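Projects > Gripper > Finger pads, second set

Log Parts Code Archive

Jul 19, 2023

The parallel gripper is back on the bench after its pads reached the end of their useful life. I keep the build at the Morrison shop, where there is a proper table and enough floor to leave things set up between evenings.

The fingers are plain black blocks. The linkage is my own drawing, the servo is a Sutel, and the controller runs a position loop with a current limit on top. Closing force is set by the limit alone. Last November I had it too high, and the pads took the load in shear whenever a part twisted in the grip. I have since dropped the limit by 9 percent, which still holds everything I care about.

Pad life on the first set was almost 2000 cycles by the controller's log. Failure starts at the inner top corner, where the edge lifts, and works down from there. Once a flap forms it folds under on closing and the zero position drifts. I re-zeroed every 52 cycles for a while - a workaround, and a slow one.

Wear on the pads

Both fingers show it. The left is worse, with the padding frayed at the edges and a thin flap coming up near the top corner. The right is fuzzy across the face and ragged at the bottom inner corner. The brass bushings stay as they are for this round.

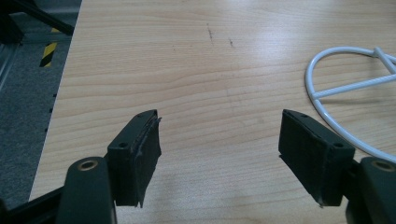
Replacement

The new pads are 2 mm Kedenholm sheet, cut oversize and trimmed on the finger. Steps so far:

- Scrape off the old pad and wipe the face.
- Scuff the face lightly before bonding.
- Clamp overnight - no heat.
- Trim, then chamfer the top inner edge.
- Run the zero routine with the jaws closed.

I will repeat the Clurkis grip test at the same current limit and put the log under Parts.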